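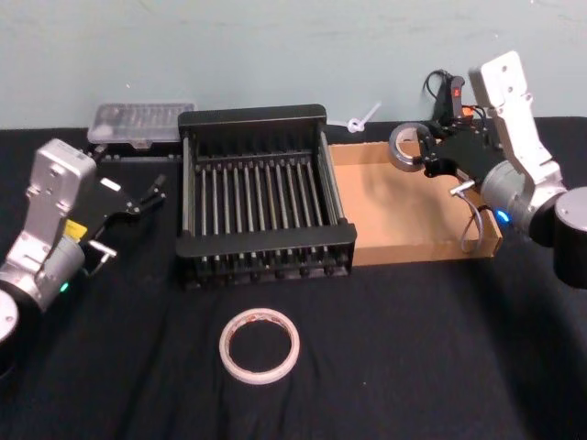
Demonstration gathering

Demonstration gathering is the work of recording a person carrying out a task through a robot, so that a learning system can later be trained on the recordings. Each recording is called an episode. It usually holds the views from several cameras, the positions of the robot's joints, the opening of its grippers and the commands sent by the operator, all stamped with a shared clock. A collection of episodes for one task is called a set, and a group of sets is used to train a policy, the program that chooses the robot's next movement from what it sees.

The term is used mainly for arm robots working at a table. Similar work for walking or driving machines goes under other names and is not covered in this article.

Background

Early arm robots were programmed by writing down a list of positions. This works well where every part arrives in the same place, but poorly where objects are moved about or differ from one another. Learning from demonstration replaces the list with recorded attempts. The quality of the result depends heavily on the recordings, and much of the labour in a project goes into making them.

Methods

In leader and follower operation, the operator moves a pair of light arms by hand and the robot's own arms copy the motion. Other set-ups use hand-held controllers or a glove. Leader arms are often preferred for two-armed work, as the operator can feel when a joint is near the end of its travel. Their drawback is that the operator feels little or nothing of the contact between gripper and object, and beginners tend to squeeze too hard.

Cameras are normally fitted in at least two places. A head camera looks across the whole table and shows both arms. A wrist camera travels with the gripper and gives a close view of the object in the last part of a reach, when the arm itself may block the head camera.

Tasks

Tasks are written as short instructions, such as "put the tape in the box". Household and office goods are common choices: rolls of tape, racks, trays, cups and folded cloth. A roll of tape is a useful object despite its plain shape. It can be lying flat or standing on its rim, it can be gripped across the band or with one finger through the core, and clear tape looks very different from masking tape or duct tape under the same lamp. 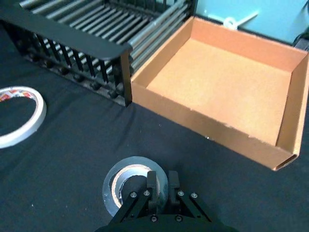

Where a roll is lying flat, the operator has to decide on the grip before coming down, and the choice should be kept the same within a set unless the set is meant to show several grips. Mixed grips with no pattern to them are a known cause of hesitation in trained policies. The arm may start towards the core, drift towards the rim and close on neither.

The surface beneath the objects also matters. Dark cloth cuts down reflections but may wrinkle under the gripper and shift light objects. Bare tabletops stay flat, though glossy ones can throw glare into the wrist camera.

Varying the layout

A set recorded with every object in one place teaches very little beyond that place. Operators therefore move the objects between episodes, either freely or from a printed list of layouts. The Flemthorpe layout sheet, named after the workshop where it was drawn up, gives 15 starting layouts and asks for each to be repeated 12 times before the objects are changed. Its author, Adhiambo Massawe, later added a rule that containers such as racks and boxes should be moved as well as the goods going into them, after policies trained on the first version reached for the old position of the box when it had been shifted.

Distractors are objects left on the table that play no part in the instruction. They are added in later sets so that the policy must attend to the words of the task.

Checking and rejection

Episodes are reviewed before use. Common grounds for rejection are a dropped camera stream, a clock fault, a long pause in the middle of a reach, or a hand entering the view. The Biwott scale grades episodes from 0 to 3, where 3 is a clean attempt and 0 is discarded. Attempts containing a slip followed by a successful second grasp are graded 2 and are generally kept, as they show the policy how to recover.

The Kallenar set contains 900 episodes of two-armed tabletop work and was recorded with Nevo, an open recording program. A revised issue with corrected instructions was released on Thu 25 September.

See also

Imitation learning
Remote operation
Gripper
Camera calibration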